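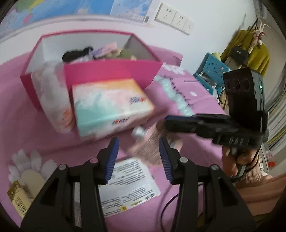 The Night Ferry to Hirnon

Yamuna Arumugam had been waiting for the comet since she was nine, and now that it was finally July she couldn't sit still long enough to finish her soup.

"Eat," said Celeste Magalhães, pushing the bread across the table. "It's been coming for 600 years. It'll wait for you to chew."

"It won't, though! That's the thing about it!"

Celeste laughed so hard she had to put her spoon down. She ran the only guest house in Peva, a tall thin building with blue stairs and a bathroom you reached through somebody else's bedroom, and she had never in her life stayed up past eleven for anything in the sky. Tonight she had packed a flask, two blankets and most of a cake.

The ferry left at ten. It was a squat old boat called the Seixas, with a funnel far too big for her, and she normally carried post, onions and the odd goat. Tonight she carried the whole town, or so it felt. Children sat on the coiled ropes. Somebody had brought an accordion and somebody else was begging him to put it away. Valter Torres stood at the gangway taking tickets in a captain's hat he had no right to wear (he was the engineer), and he bowed to every single person who came aboard.

"Best seats are at the back," he told Yamuna. "The front gets the wind, the middle gets Obed."

Obed Acheampong was indeed in the middle, and he was talking. He had taught physics at the school for thirty years and had retired in spring, and you could see he'd been saving it all up. He had a grapefruit in one hand for the sun and was walking a walnut round it in a long, lopsided loop.

"Out here it crawls," he said, stretching his arm as far as it would go over a lady's hat. "Slow, slow, slow. Centuries of slow! And then it falls in, and look at it go!" He whipped the walnut round the grapefruit, lost his grip, and it went over the rail with a tiny plop.

"And that," said a small boy, "is the end of the comet."

Everyone cheered, Obed loudest of all.

Yamuna found a place by the stern rail beside a man she half knew, Simão Mota, who mended nets and hardly spoke. He had his grandfather's telescope wrapped in a jumper. It was brass, gone brown with handling, and he unwrapped it as if it might wake.

"He wanted to see it too," Simão said. "He'd worked out how old he would be. A hundred and thirty-five." He thought about that. "He was going to give up smoking."

The lights of Peva shrank to a string, then to a smudge. Past the headland Valter shut off the engine and went along the deck putting out the lamps, one after another, and the accordion stopped by itself. It was darker than Yamuna had known dark could be. The water slapped at the hull. Over on Hirnon a dog barked and gave up.

Then a cloud that had been sulking in the west all evening slid off the edge of the hill, and there it was.

She had expected a dot. She had told herself firmly, for weeks, to expect a dot! But it stood over the island like a brushstroke, white at the head and fanning out into a tail so long that she had to turn her chin to follow it, and it lay on the water as well, broken up and joining again with each swell.

Somebody said "Oh" very quietly, and it went down the boat from person to person.

Yamuna realised she was gripping Celeste's sleeve. Celeste was gripping her back, with her mouth open and cake in it.

"Well," Celeste said at last, swallowing. "Well, I never. Is it always like that up there?"

"No! Never!"

"I've been going to bed at half past nine," said Celeste, sounding quite cross, "since I was married."

Simão passed the telescope along. It went to the children first, and then to the lady with the hat, and then to Obed, who held it to his eye for a long time and for once had nothing to say. When it reached Yamuna the brass was warm from all those hands. She looked until her eye watered, and then she wiped it and looked again.

"Do you want another go?" she asked Simão.

"In a minute," he said. He had tipped his head right back and was smiling. "You carry on."

Valter didn't start the engine until nearly three. They drifted the whole time, a good way past Hirnon, and had to come home against the tide, eating cake.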